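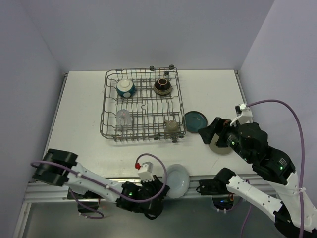

Shabnam Janjua wrote back on the draft of these notes that the plates should always go in first, before any cups, and that she has never seen a reason to do it another way. I will come back to her point under loading order. She is right for most loads and wrong for one kind, and the talk spends some time on that kind.

Opening. Say the title, say how long, skip the biography. The subject is the open wire rack on a flat top: what goes in it, in what order, and what stays beside it. Dishwashers are out of scope. So are rack-and-tray combinations with a built-in drain, which Saqib Niazi covers in the second half.

Slide 1 is already up when people come in. Leave it up. Point at the rack: gray wire, grid base, raised sides, short upright tines. In it are a teal bowl with a white lid, a brown pot with a cream lid, a clear glass cup and a small beige teapot. Still on the table are a teal plate, a beige-gray plate and a shallow white bowl. Ask the room which of the three should go in next. Take two or three answers, do not correct them yet.

Terms. Keep this under a minute.

Footprint: the area of grid a piece covers when it stands the way it will be left.

Tine slot: the gap between two neighboring tines. A plate uses slots. A cup uses grid.

Closed piece: anything with its lid on. Most people in the room will not have thought of this as a category.

Loading order. The usual rule is flat pieces first, on edge, in the slots, then hollow pieces in whatever grid remains. This is Shabnam's rule and it is the one printed on the Lornateo care card. It works because a plate on edge has a small footprint and only fits in one direction, so it takes the least flexible position early. Cups can go nearly anywhere.

The exception is a load with more closed or bulky pieces than plates. Our slide is that load. Four hollow pieces, one to each quarter of the rack, and the flat ware outside. If the plates go first in a small rack, the pot and the covered bowl are left competing for the same patch of grid, and one of them ends up sitting on the tips of the tines. A pot on tine tips is not stable. With the large pieces placed first, a plate can often still be stood between them, provided a row of tines is left clear.

Expect a question here about whether the plates on the slide would fit. Answer: it depends on the slot width and on which row is free, and the slide does not settle it. Move on.

Lids. Slow down for this part. It is what the Skernach group asked for in April.

A lid left on a washed pot holds moisture in. Take the lid off, stand it on edge in a slot, and turn the pot over if its shape allows. A lid then behaves like a small plate and goes in with the flat pieces. If the rack is being used only to hold clean, dry ware, the lid can stay on, and the piece takes up less of the rack in total. So the first decision is what the rack is for today, drying or holding. Most disagreement about loading comes from two people having made that decision differently without saying so.

Go back to slide 1 and point at the two lidded pieces. Both are upright and covered. For holding, fine. For drying, both would be opened and there would be two more pieces to find slots for. Repeat the question from the start and let people revise their answers.

Teapots. Keep the spout inside the line of the rack wall. A spout that passes between the side wires can chip when the pot is lifted straight up. The small pot on the slide is near the front corner, and a corner place is convenient for reaching, but check the spout direction before letting go. Turned over for draining, a teapot should rest on its rim and not on the spout. If it will not do that, leave it upright and dry the inside by hand.

Glass. One cup to a patch of grid, no contact with ceramic. Clear glass against a wire grid is easy to miss from above, so place it where the hand arrives early. The Pavport sheet says front row only. I would say front or left for a right-handed person and leave it at that.

Pieces beside the rack. A plate on the tabletop should lie flat or be in the rack. The teal plate on the slide is tilted, which is acceptable for a moment during loading and poor practice as a resting state. The white bowl by the front rail is the one I would move first. Anything leaning at the front edge of a work surface goes in the rack or goes to the back. That is my answer to the opening question. Give it without apology; some will have said the teal plate.

Feet. Rubber feet keep the wire off the surface and keep the rack from sliding when a piece is pushed into a slot. Check that all of them are present before loading. A missing foot puts a tilt on the whole grid, and round-bottomed pieces will find it. Replacement feet from Hashmi come in the wrong diameter for the older rack. Bring the sample bag and pass it around.

Figures, if asked. The log has 1,011 rack loads, of which 273 had at least one piece left on the table when the person stopped. We did not record why. Do not let this turn into a discussion of causes, the log will not support one. Nearly 3,000 individual placements were noted, and the sheet for those is still being cleaned up.

Unloading. Two minutes only. Reverse order of loading, lids last if they are to be matched by hand on the shelf. Dry the wire under the glass position before putting the rack away. Shabnam unloads plates first here too, and in this case I have no objection.

Hand over to Saqib. He needs the adapter and the second clicker. Leave slide 1 on screen until he has his own file open.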